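Harju Institute opens applications for doctoral programme in occupational physiology

16 October 2022

The Harju Institute has opened applications for a four-year doctoral programme in occupational physiology, run jointly with the Zendham School of Health. It offers 14 funded places.

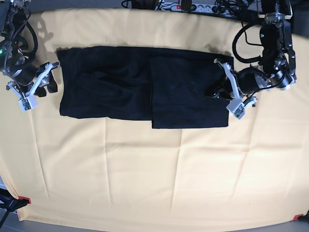 Teaching covers muscle fatigue, heat balance and the measurement of daily workload. Practical classes begin with ordinary tasks and materials before moving to full work shifts. Students also take courses in statistics and research ethics.

The programme received 267 enquiries during a trial call in August. Each student will have two supervisors, one from each institution.

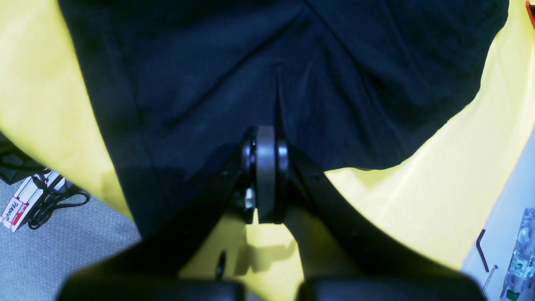
Supervisors meet the student every term and file a written progress report. Laboratory space is provided at the Barner building, with 5 climate rooms available for thesis work.

"Candidates need a master's degree in a life science or a related technical field," said programme director Elsa Koskela. "Previous laboratory experience is useful but is not required."

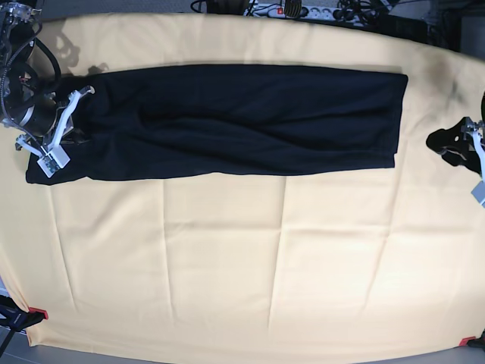
Black trousers folded lengthwise on a tabletop.

Travel grants are paid from the Brolance fund - one per student per year.

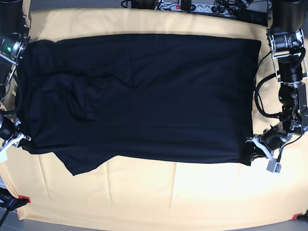
Contact

Urho Salminen, Admissions Office, Harju Institute, extension 377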